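17th March

Sustero sum-of-the-parts, continued

Back on the Sustero model today, picking up from where I left off with the segment tabs. For anyone opening this cold: the question is whether the four pieces (consumer goods, packaging, the Revudau distribution arm and the property) would fetch more sold one by one than the whole group is worth on the exchange. I had a pretty firm opinion about this last week and I have a softer one now.

First thing I did was rebuild the net debt line, because Zuzana Holub pointed out (very kindly, she could have been a lot less kind) that I had counted the lease obligations inside the packaging segment and then again at group level. Fixing it puts net debt at 461 million. I've left the old figure in a comment on the cell so we can trace it if anybody asks why the February printout looks different.

With that corrected and my middle set of multiples, the parts add up to 1,139 million before any holding company discount. Market cap plus debt this morning was a little under that. So there is a gap, and it's a real gap, but it's the kind of gap that one bad assumption could swallow whole and still be hungry.

Packaging

This is where most of the wiggle is. I used Szewczyk as the main comparable and I'm still not in love with it. Szewczyk sells mostly to food companies on long contracts, and Sustero's packaging people sell nearly half of what they make to their own sister division. Take away the sister and who knows what the price per unit looks like. I tried cutting the internal sales margin down to what outside customers pay and the segment lost a good chunk of its value, which then has to show up somewhere in consumer goods, and it does, but at a lower multiple. Worth a paragraph in the note. Maybe worth a whole page.

Revudau

Easier. It's a plain distribution business, it has its own accounts, and Mutavus bid for something very much like it two years ago. I used that deal with a small haircut for higher interest rates. Zuzana thinks the haircut should be bigger. We went back and forth over coffee and settled on showing both in the table and letting the reader pick.

Break-up costs

I had these at zero, which I'm embarrassed to write down. Put in some 2 percent of group value for advisers, severance and splitting up the IT systems, and then tax on the property sale on top of that. The tax is a guess until we hear back about the carrying values -- I've shaded the cell yellow, please don't quote it to anyone.

Consumer goods

Household and bath lines, mostly, with the kitchen range a distant second. Margins have been sliding for three years and management keeps saying the new molded plastics will turn it. Could be. I'd like to see one full set of results before I pay for it in a multiple, so I've kept the segment at the low end of the peer range and put the hopeful version in the upside case, where hopeful things belong.

A clear plastic soap dish, still in its wrapping, between the blue pads of a black gripper.

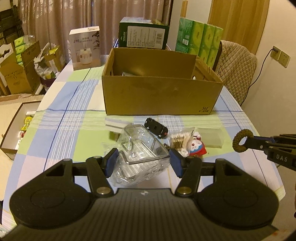

To do before the next pass

Ask investor relations for the internal sales split, packaging to consumer goods, as far back as they will give it to us.

Check whether the pension deficit travels with packaging or stays with the parent. I've assumed it stays. Zuzana has a feeling it doesn't.

Redo the discount table with a wider range.

Find the footnote on minority interests in Revudau, I know I saw it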